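Rultstead Small Goods Sorting Project
Second progress report to the Buria Fund
Prepared by Isla Menzies, Thu 22 October

1. Status

Work package 2 (container layout and sorting rules) is complete apart from the label set. Work package 3 (packing sheets) has started. Spending is within the approved budget and no variation is requested. The item list agreed in June stands at 19 product lines, all small packaged goods of the kind that go into household parcels: cartons, squeeze tubes, bottles and soft packs.

2. Container layout

The June report described a layout with all stock in identical deep tubs. This was dropped after the first fortnight. Short cartons could not be seen once a tub was more than half full, and packers were emptying the tub onto the bench to find them.

The revised layout uses three containers of differing depth, placed in a single row on a white bench top. From the left they are a blue bin with ribbed walls, a shallow yellow tray and a deeper yellow basket with an oval handle cutout. The order is fixed and is shown on the bench sheet.

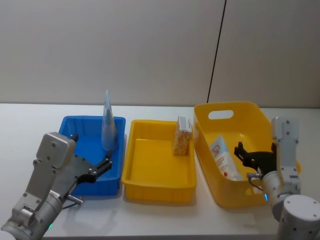 Depth was found to matter more than floor area. A shallow tray leaves the full face of a small carton exposed, so the printed panel can be read without lifting the item. The deep basket is kept for items that will not stand unaided, chiefly tubes and soft packs, and these are allowed to lie at any angle. Early drafts of the bench sheet required tubes to be laid parallel to the long wall. Blair MacLeish removed this clause after it was shown to add handling time with no gain at the packing stage.

Colour is used only to separate the blue bin from the two yellow containers. Packers distinguish the yellow tray from the yellow basket by depth. A third colour was considered and not adopted, as Jirnar stocks the range in blue and yellow only and a mixed order would have attracted separate freight.

3. Sorting rules

The rules now fit on one side of a sheet.

Cartons that stand on their own base go upright in the shallow tray, starting at the back right corner and working forward. Cartons may touch. A carton that leans is left alone unless it has fallen.

Tall, narrow items go in the blue bin with the top pointing up. Nozzles and caps are not to be laid against the floor of the bin.

Tubes and soft packs go in the deep basket.

Items are placed one at a time. Double placement was tried for cartons and withdrawn.

Of the 19 lines, 12 are assigned by the first rule and the remaining 7 are split between the blue bin and the basket. Two lines in that second group are still under review. Both are refill pouches with a stiff base, which stand when full and slump once some of the contents have shifted. They are entered against the blue bin for the present. 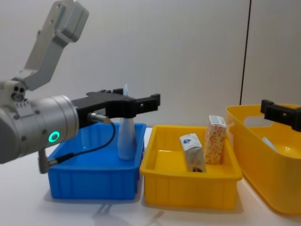 4. Labels and bench sheet

Labels are behind schedule. The first print run used an adhesive that lifted from the ribbed outer walls, where only the ridges make contact. The supplier has quoted for a narrower label to sit on the rim. Hamish Drummond is holding a sample set and will fix it to one row of containers before the full quantity is ordered.

The bench sheet is at its fourth issue. Changes from the third issue are limited to the wording on leaning cartons and a corrected line code. Superseded copies have been withdrawn from the packing room.

5. Soft packs

Soft packs remain the least settled part of the work. A large pack placed first takes up the floor of the basket, and tubes added afterwards slide beneath it. If tubes go in first, the pack rests on top and may stand above the rim, which prevents the basket being stacked for transport. Neither result is a fault in itself, but the packing sheet has to assume one or the other. The draft sheet assumes tubes first, with the pack added last and the basket carried as the top layer.
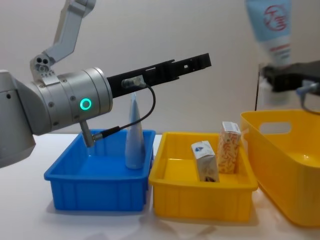 Heather Kinnear asked at the review meeting whether the largest packs should be taken out of the row altogether and held on the shelf behind the bench, to be added when the parcel is closed. Her concern was that a basket filled above the rim would be pressed down by the next person to stack it, and that the tubes would take the load. Ishbel McIver supported a trial of the shelf option but wanted the three-container row left as it is until the labels are on.

The shelf trial will be run alongside work package 3. It needs no additional containers.

6. Next period

Order and fit rim labels, subject to the sample set.
Decide the placement of the two refill pouches.
Run the shelf trial for large soft packs and record the result against the draft packing sheet.
Issue the bench sheet to the second packing room.

The line list and the current bench sheet are attached as Appendix A and Appendix B.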